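# 카트를 닦는 사람이 좋다

나는 청소 카트를 좋아한다. 청소를 좋아한다는 말과는 조금 다르다. 바퀴 달린 회색 카트가 로비 한쪽에 서 있으면 그 건물에 대한 믿음이 생긴다.

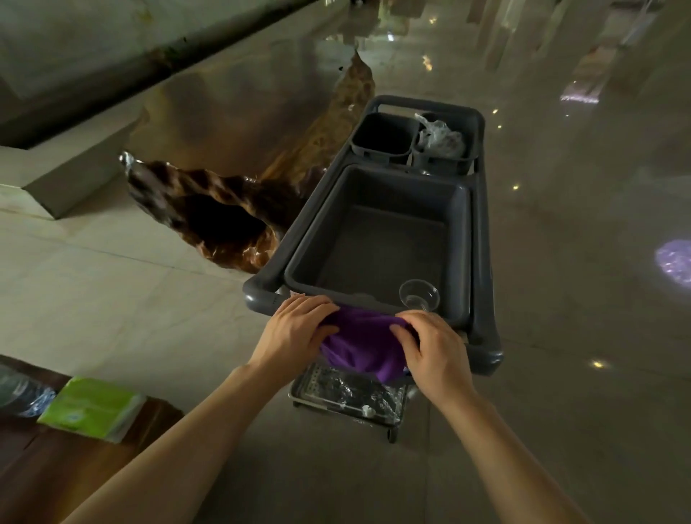

호텔이든 찻집이든 새로운 곳에 가면 나는 꽃병이나 조명보다 카트를 먼저 본다. 손잡이 쪽 작은 통에 비닐이 씌워져 있는지, 위 칸의 넓은 대야에 무엇이 굴러다니는지, 아래 선반에 빈 병이 얼마나 쌓였는지. 그걸 보면 그날 하루가 대충 읽힌다(물론 틀릴 때도 많다!). 그리고 제일 반가운 순간은 누군가 천을 쥐고 카트 자체를 닦고 있을 때다. 바닥도 아니고 탁자도 아니고, 카트를!

얼마 전 인덤(Indham)이라는 작은 숙소에서 지내면서 이 생각이 더 굳어졌다. 객실이 35개인데 카트를 층마다 따로 둔다고 했다. 그곳에서 오래 일한 울탄 오 두브갈(Ultan Ó Dubhghaill) 씨에게 왜 카트 테두리까지 그렇게 문지르느냐고 물었더니, 손님이 카트 옆을 지나갈 때 소매가 닿는 데가 거기라고 했다. 나는 그 대답이 너무 좋아서 수첩에 적어 두었다. 그 뒤로 집에서도 쓰레기통 뚜껑과 청소기 손잡이를 닦는다. 십몇 년 동안 한 번도 안 닦은 자리였다.

내 주장은 이렇다. 도구를 닦는 시간을 일하는 시간으로 쳐 주어야 한다. 많은 곳에서 이 시간은 퇴근 전 자투리로 밀려난다. 디드니스(Didness) 지점에서 일하던 친구는 카트 정리에 하루 17분을 받았다고 하는데, 나는 그것도 짧다고 생각한다. 빈 병과 비닐을 비우고, 컵을 골라내고, 대야를 헹구고, 다리와 바퀴에 감긴 머리카락까지 떼려면 그보다 훨씬 더 걸린다. 해 보면 안다. 나는 집에 있는 작은 수레 하나로도 한참을 쪼그려 앉아 있었다.

천 이야기도 하고 싶다. 나는 색이 진한 천을 지지한다! 보라색이면 더 좋다. 흰 천이 깨끗해 보인다는 분도 계시지만, 회색 카트 위에 보라색 천이 걸쳐 있으면 멀리서도 눈에 들어오고 어디 두었는지 찾을 일이 없다. 색깔별로 쓰는 곳을 나누기도 쉽다. 우리 집은 보라색이 바퀴 달린 것 전용, 초록색이 부엌, 노란색이 창틀이다. 식구들은 아직 절반만 지킨다.

반대 의견도 들었다. 손님이 오가는 로비에서는 카트를 안 보이게 치우는 편이 낫다는 것이다. 윤이 나는 나무뿌리 장식 옆에 빈 플라스틱 더미라니 분위기가 깨진다고. 글쎄, 나는 둘이 나란히 있는 쪽이 더 마음에 든다. 뿌리 조각이 그렇게 반짝이고 바닥에 주변이 비치는 것도 누군가 계속 닦기 때문 아닌가. 그 손과 도구를 굳이 숨길 이유를 나는 모르겠다.

다음 달에는 모즐랜스(Moselance)에 간다. 로비가 넓다고 해서 벌써 기대하고 있다. 카트가 보이면 바퀴부터 볼 생각이다.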